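25 July 2018

Paper stock trials, continued. Wakel bench, north side.

Picked up where I left off with the Adar sheets. The cut stack had been sitting under boards since the last entry and most of the curl is out of it. Two sheets from the top still lift at one corner, so I put those aside for test strips.

Humidity in the room was higher than I like in the morning. Ran the dehumidifier before opening anything and didn't start pasting until after lunch.

Paste. Made a new batch of wheat starch, one part to four of water by volume, soaked first, then cooked slow with constant stirring. It went glassy later than the last batch did. Took it off, let it cool covered, pushed it through the sieve twice. Second pass was still catching small lumps so I did a third. Thinned half of it for the lining tissue and kept the other half stiff for the spines. Both jars are in the fridge, labeled. Please don't use the stiff one for lining, it drags the tissue.

Grain check. Sang-wook Yeom thinks the Jolen board is short grain in this size, and the label says long. I cut a square and did the bend test both ways and couldn't feel much difference. Wet a strip on one side and it curled across the width, so he's right and the label is wrong. That explains the warped covers from December. I'd blamed the paste for those. Marked the whole pack on the end with an arrow in pencil. Anyone cutting from it needs to follow the arrow and ignore the printed sticker.

Covers. Cut boards for 11 books out of the Jolen, turned so the grain runs head to tail. There's more waste this way, a long offcut on every sheet, but the offcuts are wide enough for spine stiffeners. They're in the tray under the guillotine.

The guillotine blade is due. It's leaving a slight burr on the underside of the heavier board. I can sand it off, but that puts dust into everything, and on the first three boards I got the dust under the cloth and could feel it with a fingertip. Wiped down the rest with a dry brush before gluing. Blade goes out to Simon for grinding when this job is finished. They charged us fairly last time and the edge held up well.

Lining test. Four strips of cloth, all from the same bolt:
Strip 1, thin paste, tissue brushed on dry. Bubbled in the middle.
Strip 2, thin paste, tissue dampened first. Flat, good bond at the edges.
Strip 3, mix of paste and PVA. Flat but stiff. Too stiff for a joint.
Strip 4, stiff paste thinned on the bench by eye. Uneven, wouldn't repeat.

Going with the method from strip 2. Dampen the tissue with the fine sprayer, wait until the shine goes off, then lay it down from the center out. Dry between felts for the first hour, changing the felts once, then under boards overnight.

Pressing. I've been leaving the covers in the nipping press too long and getting a hard impression of the turn-ins through the pastedown. Tried a shorter press and then moved them to the table under weight. Turn-ins still show on two of them, but only in raking light. Will try thicker blotter next.

Sewing. Sections for the first book are folded and pierced. Used the 18/3 linen thread, waxed. The kettle stitches are tighter than they need to be and the spine is pulling in a little at the tail. Didn't unpick it. Next one I'll go easier at the turn.

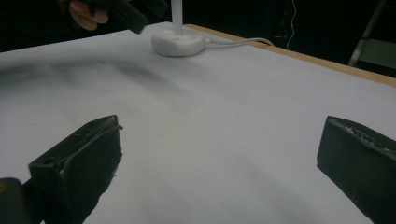
Tabletop, low view, pale gray-white surface.

Supplies. We have 1000 sheets of the text paper left on the shelf, which covers this job and the next one. Cloth is low. Need linen thread, blotter (the thick one), and bone folders, as two of ours have chipped tips. Job number for all of this is 2420, so put it on the order.

To do tomorrow:
Take the lined cloth out from under the boards and check for cockling.
Sew books two and three.
Trim the test strips and tape them in opposite this page.
Ask Jolen about the grain label before we buy another pack.
Use up the stiff paste or throw it out.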